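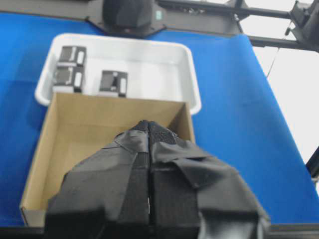 4. Results

4.1 How day visitors chose where to go

Most of the day visitors we interviewed had made very few decisions before they boarded the Santoro ferry. They knew when the last boat left, they had usually heard of the crater at Prarar, and they had a general idea that there was a beach. The order of the day was settled on board or on the quay at Bukham. We completed 164 interviews, nearly all of them in the waiting area before the afternoon sailing, when people had the day fresh in mind and little else to do.

The map on the upper deck of the ferry mattered more than we had expected. It shows the crater, the harbor and the salt flats in color and the rest of the island in gray. Visitors who had studied it tended to use its names for places, including one or two that residents do not use. Several people referred to the salt flats as "the white field", the wording on the map legend, and were confused when the bus driver did not know what they meant. The tourist office leaflet uses the local name. It was available at the same time, but from a rack inside the ticket hall, and people who had bought tickets online walked past the hall without going in.

Advice from other passengers came next in importance. Repeat visitors were generous with it, and what they said was mostly about timing: take the first bus, eat early, be back in Bukham well before the boat. It was less often about places. A retired couple who had been coming to the island for years told us they had never been to Gimura, the inland village, and so had never suggested it to anyone.

Phones were used throughout the day, mainly to check bus times and to see how far away something was. We found less evidence of people searching for new things to do once they had landed. Coverage is poor on the crater road and absent on parts of the north path, and those who had planned to look things up as they went had usually given up by midday. A few had saved maps in advance. They were the only group that regularly used the footpaths between the main bus stops.

4.2 The pull of the first bus

The bus timetable shaped the day for anyone without a car. The first bus to Prarar meets the morning boat and leaves as soon as it is full. The next one leaves after a long gap, and visitors seemed to understand the first as the bus they were supposed to take. People who had said on the ferry that they wanted to see the harbor in the morning were later seen in the Prarar queue. When asked about it in the afternoon, they said the line had formed and they had joined it.

This has a plain effect on crowding. The viewpoint at Prarar holds some 75 people before the path behind it begins to block, and a full boat brings more than that. The pressure lasts until the return bus arrives, after which the viewpoint is quiet, in October almost deserted. Residents of the upper road know this and go up in the early afternoon if they have guests staying. Day visitors have no way of knowing it, as neither the map nor the leaflet says anything about busy and quiet hours.

Drivers told us that the timetable was drawn up when the ferry was smaller and has been adjusted only at the edges. In their view the long gap after the first bus is the problem, and a second departure soon after the first would be used. We were not able to test this. The municipal transport plan lists a second bus among the measures to be considered, without a date.

Visitors who missed the first bus did not, on the whole, have a bad day. They walked around Bukham, had coffee, and in many cases went along the sea wall to the old customs house. Their accounts of the island were longer and mentioned more people. They were also more likely to have spoken to a resident about something other than directions or prices. We would be careful with this finding, as those who missed the bus were often those traveling with small children or older relatives, and they may have been in less of a hurry to begin with.

4.3 Gimura and the inland route

Gimura lies halfway between the harbor and the crater, and every bus passes through it. The stop is at the lower end of the village, beside the cistern, and from there neither the church nor the wine cellars are visible. The sign at the stop gives the village name and nothing else. Among our respondents, seven had gotten off there. All but one had been told to do so, by a host, a relative or a taxi driver.

What they described differed from the other accounts in its detail. They talked about the walled vine pits, the wind, a closed bakery, a cat on the church steps. One man had spent most of the afternoon in a cellar and had missed the crater altogether, without seeming to mind. A woman traveling alone had walked from Gimura to Prarar on the mule track and met only a farmer. She said she would not have started if she had known how exposed the last part was, and she thought a notice about water and shade should be put up at the village end.

Residents of Gimura had mixed feelings about being passed by. The two cellar owners we spoke to wanted more visitors and had asked for a brown sign at the road. Others liked the village as it was and pointed to the harbor streets, where several houses that used to be lived in all year are now let by the night. The disagreement did not follow age or trade in any simple way. A cellar owner's daughter was among those who wanted things left alone. The owner of the village shop, who might have been expected to favor more trade, said the shelves were stocked for the people who lived there, and that the one time a tour group had come in she had run out of bread by ten.

Arlo Oyelaran's earlier fieldwork in the village, carried out before the new ferry came into service, recorded much the same division. What has changed is the talk about parking. Rental cars now stop on the verge below the church, and the priest has put out stones to keep a strip clear for funerals.

4.4 Time spent and money spent

We asked people to give a rough account of what they had bought on the island. The amounts were small and mostly spent close to the quay. A meal was the largest item for nearly everyone who ate one, followed by bus tickets. Those who had brought food from the mainland spent very little beyond transport. They were not, as some business owners assumed, mainly young people. Families did it too, and so did walking groups, whose leaders tell them in advance that the restaurants cannot seat a large party.

Hardly anyone bought local wine or salt. The reason given most often was the return trip: bottles are heavy, and people flying home with hand luggage could not take them. Salt is light, but it is sold in Gimura and at the flats, and the bus does not wait at either. The kiosk at the harbor sells salt from elsewhere in packaging that shows the island. Some visitors had bought it believing it to be local, and we did not correct them during the interviews.

The length of the visit depends on the boats, and there is little that visitors can do about it. Still, there was a difference in how the time was felt. Those who went up on the first bus often described the last part of the day as waiting. They had seen Prarar, they were back in Bukham, and they did not want to risk going anywhere else. Those who had stayed near the harbor in the morning described the day as short. Both groups had been ashore for the same number of hours.

4.5 Limits of the material

The interviews were held in good weather. On rough days the ferry does not sail, and on doubtful ones people stay close to the harbor, so the pattern we describe belongs to calm weather only. We also missed visitors who left by private boat or who stayed overnight. Overnight guests are the subject of separate work and appear here only where they were mentioned by others.

Interviews were conducted in three languages, and the shortest answers came from people using a language that was not their own. We have tried not to read brevity as lack of interest. Where a remark was unclear and could not be checked with the speaker, it was left out.

The routes people reported were drawn onto a base map the same evening and compared with the bus driver's log where there was one. The zones used throughout this section are those of Figure 2 in the description of the study area. A small number of routes could not be matched to any road or path on the base map. Most of these turned out to follow the dry streambed above the salt flats, which is used as a path by residents and has begun to appear in hiking apps. It was last checked against the online maps on Jan 4, 2025, when it was still shown without a name.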